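Start | Werkstattbuch | Textil | Ältere Einträge | Kontakt

28. Dez. 2018
Eintrag von Kirstin Galbraith

Zwischen den Jahren ist es herrlich ruhig im Haus, also endlich mal wieder Falten! Lachlan hatte mir im September den ganzen Stapel T-Shirts hingestellt und ich habe ihn seither von einem Regal ins andere geschoben. Heute war er dran.

Zuerst das Wiegen und Waschen, damit alle Shirts denselben Ausgangszustand haben: zwei Ladungen, 400 Umdrehungen beim Schleudern, keinen Weichspüler. Alasdair schwört ja auf Weichspüler, aber dann rutscht mir der Jersey beim Falten dauernd weg, und nach dem letzten Mal (siehe seinen Eintrag zu den Pastine-Shirts, da steht alles drin, auch das Fluchen) lasse ich das. Aufgehängt auf dem Ständer im Flur, Heizung auf kleiner Stufe. Die Nesurix-Shirts brauchen eindeutig länger als die anderen, der Stoff ist dicker und die Bündchen am Hals sind richtig fest.

Dann die Frage der Unterlage. Auf dem Tisch geht es am schnellsten, klar, aber zu Hause faltet doch kein Mensch am Werkstatttisch, die meisten machen das auf dem Bett. Und auf dem Bett ist alles anders: Das Laken wandert mit, sobald man am Ärmel zieht, die Matratze gibt nach, und die Kanten werden rund. Ich habe das Spannbettlaken zweimal nachgezogen und nach ein paar Shirts hatte es trotzdem wieder Falten. Marion meinte am Telefon, ich solle ein Brett unterlegen. Habe ich probiert, gefällt mir nicht, man stößt ständig mit den Fingerknöcheln an (vielleicht mit einem dünneren?).

Zur Methode: Dritteln, also beide Seiten nach hinten, Ärmel einschlagen, dann von unten nach oben. Elf Shirts am Stück, danach hatte ich keine Lust mehr. Am besten klappt es, wenn man den Kragen festhält und vom Saum her glattstreicht, umgekehrt schiebt sich der Stoff am Hals zusammen. Das wusste Morag natürlich schon, sie hat es mir bestimmt fünfmal gesagt. Na gut, jetzt steht es auch hier!

Der Saum bleibt mein Problem. Eine Ecke hängt fast immer tiefer als die andere, gerade bei den Shirts, deren Seitennähte sich in der Wäsche verdreht haben. Bei den Rolland-Shirts ist das ganz schlimm, da kann man ziehen, wie man will. Ich würde die fürs nächste Mal aussortieren oder wenigstens getrennt stapeln.

Noch offen:
Neue Wäscheklammern, die alten hinterlassen Druckstellen.
Karton 1675 ist noch zu, bitte nicht ohne mich aufmachen.
Lachlan fragen, ob die langärmligen auch gedrittelt werden sollen oder doch nur halbiert.
Zweites Spannbettlaken besorgen, eins mit strammerem Gummi.
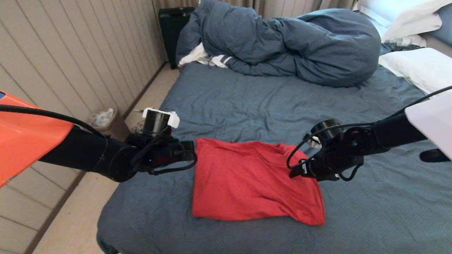 Wie bekommt man ein T-Shirt mit verdrehten Seitennähten halbwegs gerade gefaltet?

Am Kragen und an den Schultern ausrichten und die Seitennähte ignorieren; der Saum wird dann beim letzten Umschlag nach innen gelegt, damit die schiefe Kante im Stapel verschwindet.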